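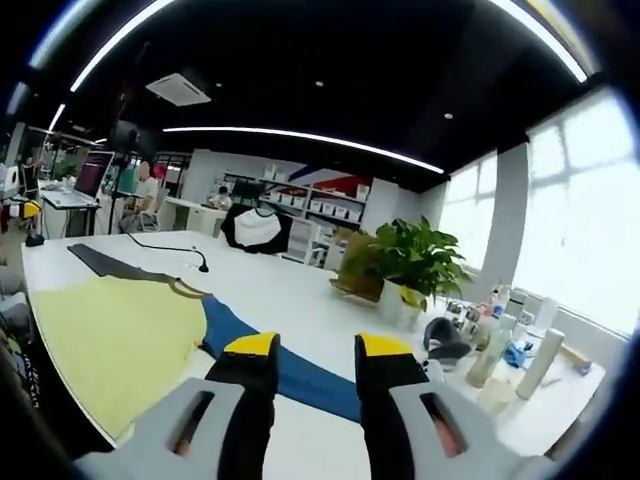
*A pale yellow-green T-shirt and a blue garment laid flat on a white table.*

**Flat folding** is a way of folding clothes in which each garment is first spread out on a level surface and then folded in straight lines. It is used at home, in stores, and in laundries, mostly for T-shirts, light sweaters, and pants. The main alternatives are hanging, rolling, and folding in the air against the chest.

## Surface

Any firm, clean surface larger than the garment will do. Tables are common because they let a person work standing up. Beds are also used, but a soft mattress lets the fabric sink and makes creases harder to set. Smooth tabletops let cloth slide easily, which helps when lining up a hem but can cause thin fabric to shift in mid-fold.

Tables used for folding often serve other purposes too, and may hold plants, toiletries, or boxes. Only the area under the garment has to be clear. Bottles with loose caps are best kept away from clean cloth.

## T-shirts

The shirt is laid face down and smoothed from the collar toward the hem. One side is folded in along a line running from the middle of the shoulder, and the sleeve is turned back over it. The other side is folded the same way. The hem is then brought up to the collar, giving a rectangle with the front showing once it is turned over.

Ribbed collars stretch if pulled, so the shirt is moved by the shoulders. For upright storage in a drawer, the rectangle is folded once or twice more.

The Furkmont fold, named for a former department store, leaves 2 inches between the collar and the hem so that a size label can be read in the stack. It is still found in some store manuals.

## Pants and long sleeves

Pants are folded in half lengthwise, leg over leg, and then in halves or thirds toward the waist. Long sleeves are folded back along the body, parallel to the side seam. Thick or textured fabric holds a crease less well than plain cotton and takes up more room -- it is usually placed at the bottom of a stack.

## Folding boards

A folding board is a hinged panel that guides each fold to the same width. The Zuvix board, sold to small laundries, has a center panel 296 millimeters wide. Boards give even stacks but add a step for each garment, and many home users go back to folding by hand.

## See also

- Ironing
- Laundry sorting
- Clothes hanger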